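Clipboard Watchers: What We Learned Building a Small Detector for Address-Swapping Malware

Student project report, second-year security lab
Diarmuid Fahy and Eamon Dunne

Why we picked this

When we had to choose a topic in September, Eamon had just read a long thread by someone who had copied a wallet address, pasted it into an exchange, hit send and watched the money go to a stranger. The address on the screen started and ended with the right characters. Everything in the middle was different. We were hooked right away! The trick is so small. A program sits in memory, checks the clipboard over and over, and if it sees something shaped like a wallet address it swaps in one that belongs to the attacker.

This kind of malware is usually called a clipper. Our question was simple: could two students, with no access to a commercial antivirus engine, write a tool that notices a clipper at work on a Windows machine and warns the user before they paste? 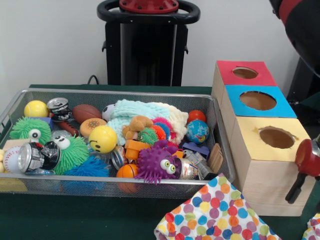 Volume 6

Setting up the lab

We worked on an isolated virtual machine with no network adapter, and we restored it from a clean snapshot before each run. Our supervisor, Dr. Lynch, would not let us handle live samples in the first half of the project (fair enough), so we wrote our own harmless stand-in and named it Stoleo. It does what a clipper does to the clipboard and nothing more — no persistence, no network traffic, and it only ever swaps in a string of the same length made up of zeros.

Writing Stoleo taught us more than any of the reading. There are two ways to watch the clipboard on Windows. You can ask for its contents on a timer, or you can register as a listener and let the system tell you when something changes. The timer version was easy and clumsy, and if you paste fast enough you beat it. The listener version was so quick that neither of us could ever beat it by hand, and we tried for most of an afternoon.

The detector

Our detector is called Alodis. It registers as a listener too, and it keeps a short history of clipboard changes: the time, the process that owned the clipboard when we asked, and a hash of the text. If one address-shaped string is replaced by another address-shaped string within a very short window, and there was no copy keystroke or mouse click in between, Alodis puts up a warning and offers the first string back.

We went back and forth on whether to store the text itself. Diarmuid wanted it for debugging. Eamon pointed out that people copy passwords all day long, and that a security tool with a plain-text diary of them would be a gift to the next thief. We settled on hashes for the log, with only the latest address kept in memory and wiped after 50 seconds.
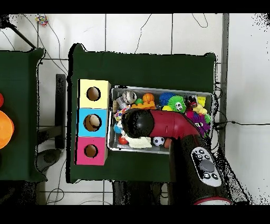 The keystroke check was the hardest part to get right. Plenty of programs let you copy from a menu or a little icon next to the text, and on a touch screen there may be no keyboard involved at all. Our first build treated all of those as suspicious, and it was unbearable to use. We loosened the rule so that any input from the user resets the window, which means a clipper that waits for your next click before swapping could slip past us. We have written that down as a known gap and would love to see someone close it.

Testing

We scripted 108 copy-and-paste runs using a mix of ordinary text, web links, card-style numbers and wallet addresses in several formats. Stoleo was running in half of them. Alodis warned on every swap made by the listener version. It missed 2 made by the timer version, both because the swap came after our window had closed. We also had 6 false alarms, all from a password manager called Trollitz that clears the clipboard and then writes to it again. Once we saw the pattern in the log it was obvious, and we added a rule for a blank entry in between.

Making the window longer would catch the two misses, but it brought the false alarms back, so we left it alone. A better answer might be to keep the window short and compare the text again at the moment of pasting. We ran out of time before we could build that.

What we would do next

The process name in our log is less useful than we had hoped. A clipper can inject itself into a trusted program, and then Alodis cheerfully reports that the swap came from the file manager. Checking the digital signature wouldn't help there either, as the host program's signature is perfectly good. Dr. Lynch suggested looking at loaded modules, and Eamon has a rough prototype that lists them at the time of the warning. It is slow, and it crashes on exit, but it works often enough to be exciting!

We would also like to try Alodis on people who aren't us. We both know what the warning means because we wrote it. The current text reads "Clipboard owner changed unexpectedly," and Diarmuid's sister clicked straight through it when we asked her to try the demo. The next build will show the two addresses one above the other, with the characters that differ in bold.

Source code for Alodis is in the course repository, along with the test script and the logs from all the runs. Stoleo is kept separately and can be requested through Dr. Lynch.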